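Panska Student Robotics Program

The Panska Student Robotics Program is a two-semester course and club at the Hamann Technical School. It introduces students to robot manipulation through practical work with small tools and household items. The program grew out of an after-school group and is open to students in their final 2 years.
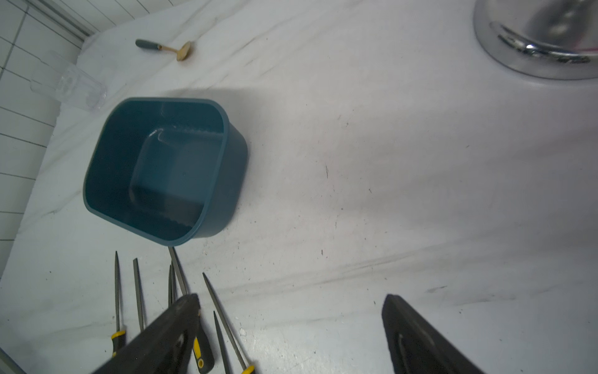
Helmut Harms

Course work

The main assignment, known as the Mustwood task, concerns the sorting of hand files into a plastic basin. Students operate the robot arms by remote control and record each attempt for later review. Every student must complete 300 recorded attempts before moving on to programming.

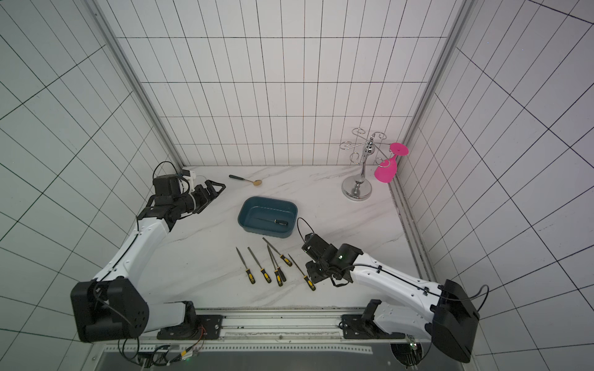 Teams consist of 6 students, who take turns as operator, recorder and safety monitor. The operator may not adjust the objects by hand once an attempt has begun. Attempts that are stopped early are kept in the archive and marked as incomplete.

Monari Meet

Each January the program holds the Monari Meet, an internal competition judged on accuracy and written reports. Speed is considered only in the event of a tie. 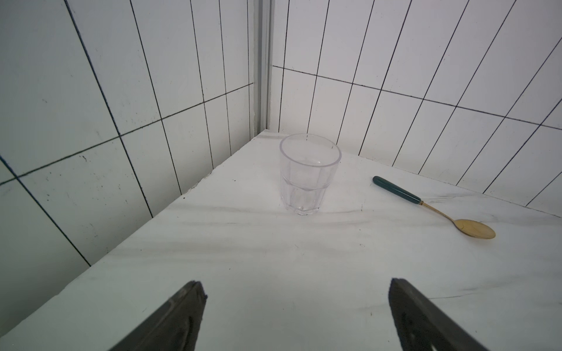 This page was last changed on 15 September 2021.

The program archive holds some 3235 recordings. Current students may consult them in the school library, and reports from past meets are kept with them.

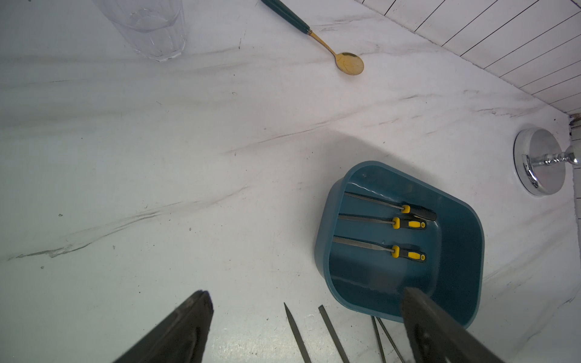

Do students need programming experience to join?
Prior experience is not required. Programming is taught in the second semester.

Related articles
Hamann Technical School
Monari Meet
Mustwood task
Remote operation
Robot gripper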